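Prokmont Training Board
Workshop Practice > Terminal Strips and Connectors
Topic: Mounting backing for loose terminal parts during bench practice
Page 1 of 1

dthiele (Moderator)
19 January 2024
Members are invited to comment on the proposed revision to bench sheet 1338, which covers the handling of small connector parts before they are fixed in an enclosure. The present sheet requires every strip to be clamped in the metal holder. Several training sites have reported that the holder hides the lower slots and marks the plastic. The revision would permit a plain cardboard backing for practice work.
Please confine replies to practice pieces. Finished assemblies fall under a separate sheet.
Dirk Thiele

marar_bench
The Marar site supports the revision. We have used cardboard backing for new trainees since May. A strip on a flat backing can be turned to suit the hand, and the screw heads remain easy to reach. We ask that the sheet state a minimum size for the backing.

skakix12
I must disagree with the previous member. Cardboard gives under the screwdriver. A trainee who learns on a soft backing will press too hard when moved to a rail. At Skakix we keep the holder and line its jaws with felt, and the plastic is not marked. The cost is small.

Macaraeg Stores
From the supply side, the Macaraeg stores can provide either item. Felt must be ordered. Cardboard is taken from incoming cartons and is not charged to the training account. Sites that cut their own should use a knife and a steel rule, as torn pieces do not sit square against a stop.

marar_bench
In reply to skakix12: the purpose of the first exercise is to find the slot and the screw. Pressure is taught in the second exercise, on the rail. We see no conflict between the two. As to torn edges, we have not found that they matter where no stop is used.

skakix12
The edges are a minor point and I do not press it. My objection to the soft backing stands. If the revision is adopted, I request a line stating that the cardboard is for the first exercise only.

dthiele (Moderator)
The request is reasonable and will be entered in the draft. Layout: green strip on a cardboard base, screw head facing up, white table surface. Members may object to the wording until the draft is closed.
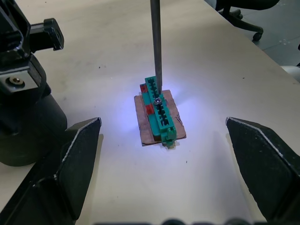
Draft wording, bench sheet 1338, section 2

2.1 A flat cardboard backing may be used for the first exercise only.
2.2 The strip shall be placed with its screw heads facing up.
2.3 The table shall be wiped before parts are set out.
2.4 Backing that has become creased shall be replaced.

Macaraeg Stores
No objection to the layout. Please add the stores code for the backing, 2583, to item 2.1.

skakix12
I accept 2.1 as written. I would still prefer that the holder be named as the standard method, with the backing as the alternative.

marar_bench
We would prefer that the sheet leave the choice to each site.

dthiele (Moderator)
Both positions are noted. The stores code will be added. The order of the two methods remains open, and sites that have not yet replied are asked to do so in this topic.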